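Mimport and the art of cleaning other people's houses

Lejla Lazarević is late, and says so before she's got her coat off. A lease had to be signed in Cullidow, then the van wouldn't start. She orders tea, puts two phones face down on the table and asks how long I need. Forty minutes, I say. "You can have thirty."

Fine. Thirty then.

She runs Mimport, which cleans holiday lets up and down the coast. When she started it was her and a borrowed hatchback. Now it is 117 properties, most of them small, a few of them very much not small, and every one has to be turned round between ten in the morning and four in the afternoon. In July that meant some days she didn't sit down at all. "I ate a lot of toast standing up. Guests' toast, sometimes. They leave so much bread."

What else do they leave? Chargers. Single socks. Once a whole wedding cake, bottom tier untouched, with a note saying help yourselves. They did.

She didn't plan on any of it. She came over to work in hotel kitchens, hated the hours, took a room-cleaning shift to cover a friend and stayed on that side of the building. "Kitchens, you're shouted at. Housekeeping, you get a trolley and a corridor and people mostly leave you alone. I liked it. I still like it. I could be in the office every day now but I'd go mad."

So she still cleans? "Of course. Two mornings a week. How else would I know what I'm asking for?"

What she asks for is fairly strict. Bathrooms first, always, top to bottom. Windows open before anything else. No scented sprays - she's had complaints, and she thinks they smell of hiding something. Dry dusting before any water goes near a surface. On that she gets quite heated.

"People come to us from other firms and they spray everything. Spray, wipe, spray, wipe. You're making mud! Get the dust off first. Then look at it. Maybe it doesnt even need a spray."
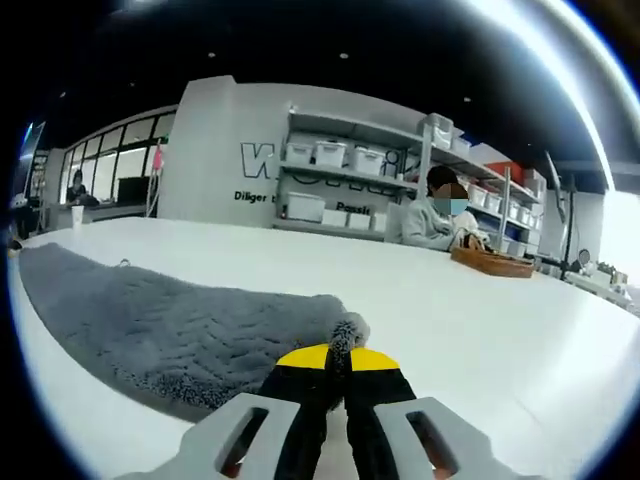
Grey, shaggy and flat on a white table.

Cloths are a sore subject as well. She buys them 100 at a time and they vanish. Left on radiators, left in vans, gone home in somebody's pocket and used on a car. She tried colour coding, which worked for a month. She tried numbering them with a laundry pen. "That was a low point. I was on the kitchen floor at midnight writing on cloths. My son said, mum, are you all right?"

In the end she gave each cleaner their own bag and stopped asking. They look after them now. More or less.

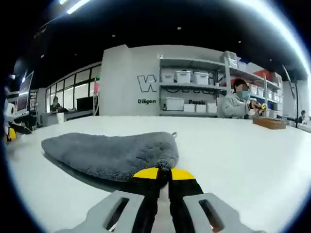

And washing them, she says, is where most people go wrong at home. No softener, ever. It coats the fibres and then you're just pushing dirt about. Not in with the towels either, because they pick up all the fluff. Low heat or on the line. She says this fast, with one eye on the phones, as if she's said it 800 times. She probably has.

I ask about money. She pulls a face. The rates in this trade are bad, and they were worse before the owners started to panic about losing staff. Ok-hee Wang, who was her second hire and now does the rotas, talked her into paying for travel between jobs. It cost a lot. "I said we can't, and Ok-hee said, then you drive them. So I did the driving for one week. After that we paid."

Did people stop leaving? "Some. Not all. It's hard on your back, this work, I won't pretend. But the ones who stay, stay years."

Next is Warko, twelve flats above what used to be the bus depot, and possibly the Motaung guest house if the owners ever ring her back. She isn't holding her breath. They want daily linen and they want it cheap, and she's told them which of those they can have.

One of the phones goes. She turns it over, reads, swears gently in what I think is Bosnian. A guest in a top floor flat has locked themself out on the balcony. Nothing to do with cleaning but it's her number on the fridge.

Any advice for somebody who only wants a tidy house? She's already standing up, looking for the other sleeve.

"Do less stuff. Own less stuff. And do the taps last, people always look at the taps."

The tea is still full. She asks if I want it and goes off to find the van, wich she has parked, she thinks, by the chemist.

Mimport is taking on cleaners for the autumn, full time and part time. Ask for Ok-hee.

August 2021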